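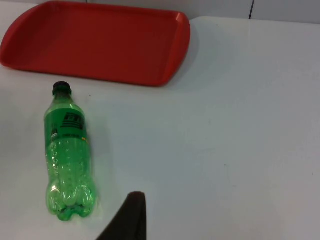 Figure 2. Wrist camera view from the tabletop station: red serving tray, green plastic bottle lying on its side, and one gripper finger at the lower edge.

4.2 What the purchase price leaves out

Most budget proposals for tabletop manipulation begin with the arm. We think this is the wrong place to begin, and the two proposals we reviewed for the Jolasano site show why. Both gave a full page to the choice of arm and a single line to everything else, labeled "accessories" in one and "sundries" in the other.

The objects in Figure 2 are cheap. A tray and an empty soda bottle cost next to nothing, and vendors like them for that reason: a clearing task built on such items looks as if it should be cheap too. We doubt it. A translucent bottle on a glossy white surface lets the table show through its body and throws bright highlights along its sides, and a depth sensor that does well on a cardboard box may do badly on it. The Hurberg quotation included one sensor and no spare. It did not say what objects the sensor had been tested on, and our written request for a list went unanswered.

Fingers are the second gap. The Kandia bid priced a replacement set at 500 dollars and assumed one set per year. Gazi and Craddock, who prepared the site's own estimate, assumed 2 sets and added 14 hours of technician time for fitting and recalibration. We find their figure easier to defend, although it too rests on very little - a short trial on rigid items, none of them bottles. Neither estimate allowed for a different finger shape should the first one prove unsuitable for round objects.

The third gap is labor. Someone has to put the objects back between runs. Biswas argued in the planning meeting that this could be absorbed by existing staff, and the final draft adopted his view without a costing. We could not find any basis for it. Resetting the table takes little time once, but the plan calls for 3,000 runs, and the people expected to do it already have other duties.

We do not claim that the purchase is a mistake. Our complaint is narrower: the figures put before the site could not have told anyone whether it was. A bid that names its test objects, prices its spares and counts its reset hours can at least be argued with. Of the bids we read, only the one from Ibarra came close, and it arrived after the deadline. Section 4.3 applies the same questions to leasing.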